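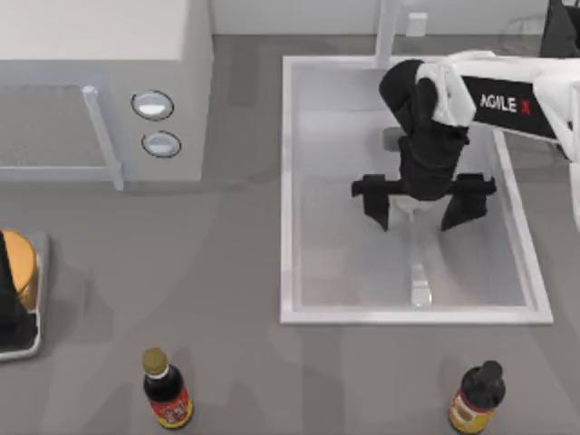
Station Moves and Apparent Cooling in the Korklow Valley Temperature Record

Štěpánka Oravec
Term project report, Introduction to Climate Data
February 2026

1. Background

The monthly temperature series for Korklow is often quoted locally as evidence that the valley has cooled. The claim rests on the unadjusted record, which shows lower July means in its later part than in its earlier part. The neighboring stations at Cerkby and Lerneck show no such drop. This report tests whether the difference can be explained by changes in the station itself.

2. Data

Daily maximum and minimum temperatures were taken from the scanned observer sheets for Korklow and from the digital files for the two neighbors. After removal of duplicate days, the Korklow series held 3524 daily pairs. Of these, 394 were flagged because the minimum was higher than the maximum, or because the same value was repeated on more than 3 days in a row. Flagged days were left out of all means. No attempt was made to fill them.

The station log lists two moves. In the first, the thermometer shelter was taken from a paved yard to a grass plot on the same property. In the second, it went to the Sembiring farm, on lower ground near the river. The log gives no overlap period for either move.

3. Method

A difference series was formed by subtracting the mean of Cerkby and Lerneck from Korklow, month by month. If all three sites respond to the same regional weather, this series should stay nearly flat. A step in it points to a local cause. Steps were located with a standard two-sample test applied at each possible break date, without using the log. The dates found were then compared with the log.

Maximum and minimum temperatures were handled separately, as a change of ground surface does not affect both in the same way.

4. Results

The test found 2 breaks in the minimum series. Both fall within one month of a logged move, and both are downward. In the maximum series only the first move shows up clearly. The second produces a small shift that does not pass the test.

When the segments are adjusted to match the latest site, the July cooling disappears. What remains is a weak upward slope, but its error range includes zero, so it is not reported as a trend.

5. Limitations

The record is short for trend work. Both neighbors lie west of the valley, and cold air pooling near the river may not be seen at either of them. Observation time at Lerneck changed from evening to morning at an unknown date, which could leave a small error in the reference mean. The adjustment also treats each step as equal in all months, although the second one looks larger in winter.

6. Further work

A third neighbor to the east would make the reference less one-sided. Monthly adjustment factors should be tried once the remaining observer sheets have been keyed in.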